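Okay, so Monday was a bad one. Mak (our simulated kitchen arm, for the newcomers!) kept dropping the potato on the way to the sink, 7 tries in a row, and I blamed the grasp code for hours. Wrong! I'd left the friction value for the potato at zero after a test back in March, so the poor thing was basically greased. Fixed that, ran it again, and now it hangs on but squeezes way too hard, and the force limit never trips. That one scares me more, so no real arm until I find it.
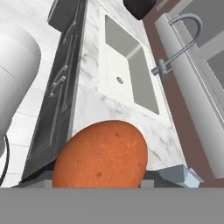
Snežana Milošević
Simulation engineer, Tutton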